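Skamow Publishes Bench Comparison of Leader-Arm Controllers for Small Tabletop Robots

Four control setups tested on one follower arm with two gripper types; Cadance software update adds support for the two that scored highest

MOLLAU, January. Skamow, a maker of control software for small robot arms, today released the results of a bench comparison covering four ways of driving a tabletop arm by hand. The tests were run at the company's Mollau office on a single follower arm, with the printed parallel gripper and the Ojo soft-jaw gripper fitted in turn. The full report, the raw logs and the mounting drawings are available for download from the Skamow website.

The comparison was started after customers using the Cadance control package asked which input device they should buy for teaching short pick-and-place tasks. Published figures for these devices are mostly taken at the motor level and say little about how the arm behaves when a person is steering it. Skamow set out to measure the whole chain, from the operator's hand to the closing of the jaws.

Setups compared

The four setups were a game controller, a six-axis desktop mouse, a leader arm with the stock handle, and a leader arm with a Skamow trigger handle. Both leader arms use the same joint layout as the follower, at a smaller scale. The game controller and the six-axis mouse drive the gripper position through inverse kinematics. The leader arms send joint angles directly, with no kinematic solver in the loop.

All four were connected to the same host computer. Servo firmware, supply voltage and joint limits were left unchanged between runs. The Cadance smoothing filter was switched off for the first half of the program and set to its default value for the second half.

Test tasks

Each setup was used for 24 trials with each gripper. A trial consisted of picking up a small object from a marked start position and placing it inside a printed ring. The objects were a ball, a wooden cube, a felt-tip pen and a folded cloth. A trial was scored as failed if the object was dropped, if it came to rest outside the ring, or if the operator needed longer than 12 seconds.

Operators had one practice period per setup and were not told the results until the program was finished. The order of setups was changed for each operator to limit the effect of learning.

Results

The leader arm with the trigger handle had the lowest number of failed trials with both grippers. The leader arm with the stock handle was second. The game controller was third, with most of its failures on the pen, where the operator has to turn the wrist and lower the arm together. The six-axis mouse gave the smoothest paths of the four but was the slowest, and most of its failures were recorded as time limit failures.

The choice of gripper had less effect than the choice of controller. The Ojo soft-jaw gripper was better on the cloth and the ball. The printed parallel gripper was better on the pen and held the cube at a more repeatable angle. On the stock handle, operators tended to overclose the parallel gripper, which raised the current on the jaw servo and twice triggered its thermal cutoff. The trigger handle has a spring return and a mechanical stop, and no cutoff was recorded with it.

With the smoothing filter at its default value, hand tremor in the recorded joint angles was reduced on both leader arms. The filter also added delay, and operators reported that the arm felt heavy during fast moves. Skamow has lowered the default filter value in the new release as a result. Users who prefer the earlier behavior can restore it in the settings file.

Bench layout

Leader and follower share one desk, within reach of the operator's chair. The follower base is fixed to a round mount, and each arm carries a black-and-white marker near its base. Operators stay seated and guide the leader by its handle, with the keyboard and mouse on the same desktop. 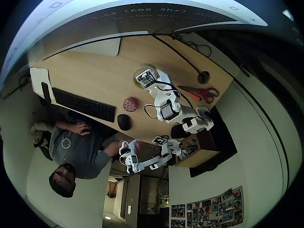
Known limits

The report lists several limits on the results. Only one follower arm was used, so variation between units was not measured. All objects were light, and the figures should not be applied to loads near the rated maximum of the arm. Bimanual work was not tested. The trigger handle is a Skamow part, and the company has published its drawings so that other groups can repeat the trials with their own copies.

Cable routing was found to affect the leader arms more than expected. A tight loop at the elbow pulls the joint back when the operator loosens their grip, and the follower copies the motion. The mounting drawings show a minimum loop size for each joint.

Software update

Cadance 8 is available to all current license holders. It adds direct support for both leader arm setups, a calibration routine that can be run without removing the gripper, and a log format that stores leader and follower joint angles in one file with a shared clock. Existing log files can be converted with the included tool. The game controller and six-axis mouse remain supported with no changes.

The trigger handle will be sold as a kit with fasteners, spring and cable. Orders open Thursday through the Skamow web store. Printed parts can also be made by the user from the published files.

About Skamow

Skamow develops control and logging software for small robot arms used in teaching, research and light bench work. The company is based in Mollau.

Press contact

Skamow Press Office, Mollau
Evaluation licenses and print-quality drawings are available on request.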